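The Fruit Plate Comes Back to the Table

For most of September the counter at Plundel, a small housewares shop that also rents out tables for tastings, had a fruit bowl on it. It was deep and heavy and it held a lot of fruit. By the second week the fruit at the bottom was going soft, and it stayed down there until somebody smelled it.

The shop took the bowl away and put out a plate. It has sold more plates than bowls since then, and the buyers tend to ask the same question: what do you do with it once you get home?

A plate holds less, so you see all of it. A piece with a bruise gets eaten that day or thrown out. Flies have fewer places to sit. The trade-off is that fruit rolls, and a flat dinner plate will lose a tangerine every time the table gets bumped. The plate to look for has a wide rim and a lower center with a ridge around it. The ridge doesn't need to be high. It only has to stop something round from getting started.

Color matters more than shoppers expect. White is the usual choice and it works with anything, but yellow and orange fruit can look a little gray on it under kitchen lights. Pink does well with both colors, particularly on a pale wood table, where there is not much else for the eye to pick up. Dark blue is good for pears and bad for plums.
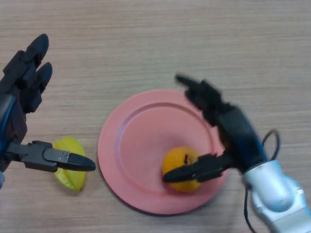

Liron wrote in to disagree about the color. Pink is fine for a month, the letter said, and then you start buying fruit to suit the plate, and one day you find you haven't had a plum all summer.

The point about shopping is fair. The plate does change what gets bought. Households that switch from a bowl usually end up with smaller amounts and more kinds. Five pieces is plenty for a plate of normal size, and eight is too many unless they are apricots. Past that the fruit touches on all sides, and the spots where it touches go first.

Some people skip real fruit altogether. Play fruit has been turning up on grown-up tables, partly because it was already in the house and partly because it never needs replacing. The better pieces have the right weight of color: an orange that leans toward gold, a lemon that isn't green at the tip. Cheap ones give themselves away at the stem, where there is either nothing or a big brown peg. They do collect dust, and a wipe with a damp cloth every week or so takes care of it. Keep them away from the stove. A few stores now sell them loose, and Hevera, a mail-order company that started out in school supplies, lists 123 kinds, including four different pears.

Shape is where a small plate gets interesting. Round fruit all looks alike from across a room. Add one thing with an odd outline and the rest reads better. Star fruit is good for this. Whole, it has long ridges down the sides and sits at a tilt, and it goes from green to yellow as it ripens, so it changes a little through the week. A pear next to it gives a plain outline to compare. Lay both out on the table before anything goes on the plate, and turn them until each one rests without rocking.
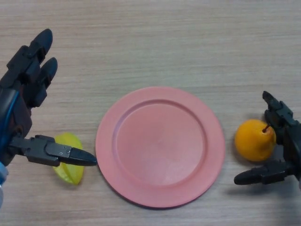
Always start with the odd one, was Tsao's advice, and put it off center. If the pear goes down first it takes the middle, and then the star fruit just looks like it's waiting for a bus.

After that the work is mostly upkeep. Wash the plate when the fruit runs out, not only when it looks dirty. Sugar dries clear and you won't notice it until something sticks. Dry the underside too, or it will leave a ring on unfinished wood. A plate with a matte finish shows fingerprints less than a shiny one but holds on to berry stains, so keep cherries and blackberries in a dish of their own.

The old bowl at Plundel is still in use. It sits by the door now and holds onions.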